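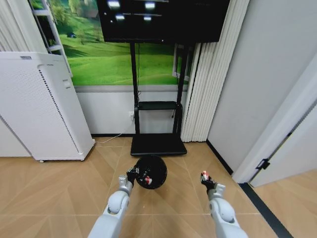 Skirkside opened its doors in August so people could look at the flats before the lettings list closes. The site is the old dye works by the canal, and eight of the flats are finished. We went round in the second group, with Robel Moges from the site office leading. The rooms are small, but the floors are good: light wood parquet in tan and beige, laid on the diagonal in a sort of chevron. There was a glossy black ball on it, in front of the TV stand. Robel said the parquet goes through all the living rooms, with vinyl in the kitchens and bathrooms.

Heating is from a shared plant in the yard. Each flat has its own meter by the front door, and bills come every three months. The windows facing the canal are the original iron ones with a second pane fitted inside.

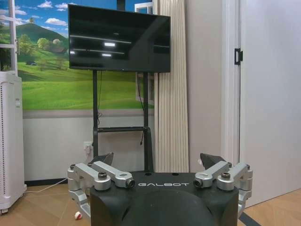

## The yard and the stairs

The yard is still half dug up. Bikes will go under the old loading canopy, bins behind the gate. There are two staircases and one lift - the lift was not running, so we walked up. The east stairs are steep and the handrail is only on one side. Napaporn Phuthong, who was in our group, asked about this and was told a second rail is on order.
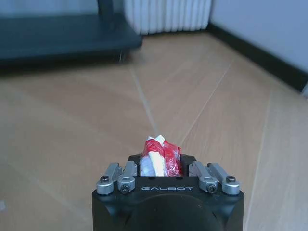 **Gergely Pap**

After the tour there was tea in the old Pillar room on the ground floor. Anel Oosthuizen had put the plans on the wall, including the next phase, which adds seven flats on the Gosselin Street side. Parking was the main question. There are nearly no spaces, and the street permits are the council's business.

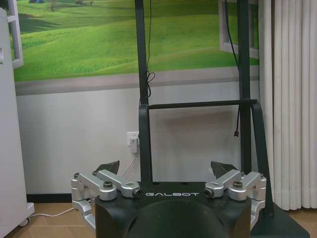
*Skirkside open day, August*

The last group goes round at half past three. Bring sensible shoes for the yard, and use the canal gate as the front one is locked.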